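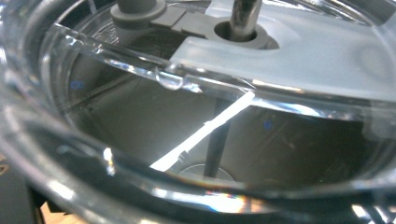 Where we are with the Clorwood seed library, November

Hi Valentyna,

You asked for something short and readable this time, so I'm skipping the template and just telling you how it's going. The spreadsheet is attached for anyone at Basance who wants the numbers line by line.

The big news first: we have 502 packets on the shelves! When I wrote to you in the spring we had 115, and half of those were zucchini (people are very generous with zucchini). The jump came mostly from the fall swap at the Hrytsenko branch library, which ran from 10 in the morning until well past closing. Hanna Pavliuk set up the intake table and kept it moving all day, and I still don't know how she managed the line at lunchtime.

What people brought

Tomatoes and beans, mostly, and a lot of flowers, which I hadn't planned for. We got four kinds of poppy, plus a runner bean that one family has been growing since before they moved here. They wrote out two pages of notes to go with it, and I've typed those up for the catalog. We're short on root vegetables. Carrots and beets take two years to set seed and most home growers pull them long before that, so I'd like to spend a little of next year's money on buying in good starter stock.

Drying and storage

This part has been slower than I promised. Seed that comes in damp molds in the packet, and we lost a batch of lettuce and most of the dill that way in September. My fault – I packed them the same evening they arrived. Now everything sits out on screens for two weeks first, then goes into lidded tubs with a sachet of drying beads, and only after that into paper. Illia Vakulenko built the screens out of old window frames and they're great. We have room for maybe one more rack in the back office before the door stops opening.

Germination tests

Yee-man Ho took these over in August. She tests ten seeds from each donated lot on wet paper towel and writes down what's up after seven days and again after fourteen. The beans have been excellent. The onions were awful, and we've thrown out every onion seed older than a year. Parsley was so slow that we nearly gave up on it, and then it all came up over one weekend! I've asked her to write a one-page guide so borrowers can do the same test at home.

Borrowing

We've signed up 756 members, well past what I put in the application. Sign-ups are easy, though, and returns are the hard part. So far 100 people have brought seed back. I was hoping for more, but plenty of crops weren't ready until late in the season and I expect another wave once people have cleaned out their garages. We're sending a reminder postcard after the holidays.

Money

We're under on printing and over on envelopes. The Veter catalog software costs the same as it did last year. I'd like to move what's left in the printing line over to shelving, if you're okay with that. Vsevolod Zakharchenko has already gotten a quote from the lumber yard and it fits.

What's next

Two seed-cleaning evenings in January, then the spring opening in March. I still need to find a second place to hold packets on the east side of town, and the community center there hasn't called me back yet, so I'll go over in person. Could you let me know about the shelving before the end of the month? The lumber quote runs out then.

Thanks again for all of it, and come by for some poppy seed!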